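Can a robot stock a drinks shelf yet? Sort of, and I went to look

I've wanted a machine to put my groceries away since I was a kid, so when Zuvico said I could drop by and see its shelf-stocking project, I was out the door pretty fast. The job is called Jin, and it's two arms, one bench and one little shelf of cans.

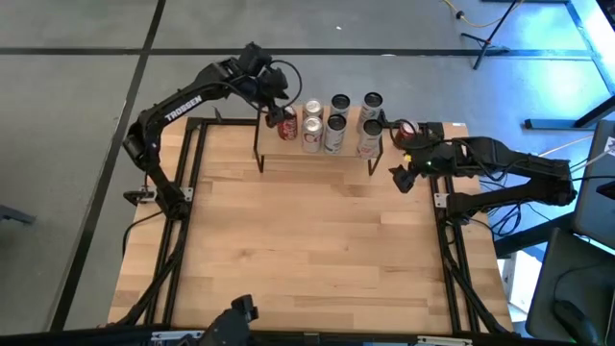 By Hongmei Jiang | February 22, 2026

Shops do this chore all day long, and I figured it would be the easy one. Nope! Karim Soliman, who runs Jin, told me the arms got through 87 of 199 cans in their last full test without a person stepping in. "The shiny ones give us grief," he said, and the tall skinny energy drinks are his least favorite (mine too, but that's about the taste).

A kid on a summer job would still beat it easily. But Soliman says the score was a lot lower in July, and he wants to try a real store aisle next, at a Drurnard market that's agreed to lend him one after closing.

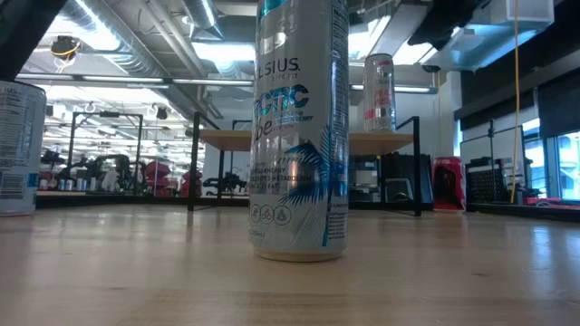

What about my kitchen?

Not soon, sorry. Soliman wouldn't give me a date for home use, and he laughed when I asked about dishes. I'm still putting away my own soda for now.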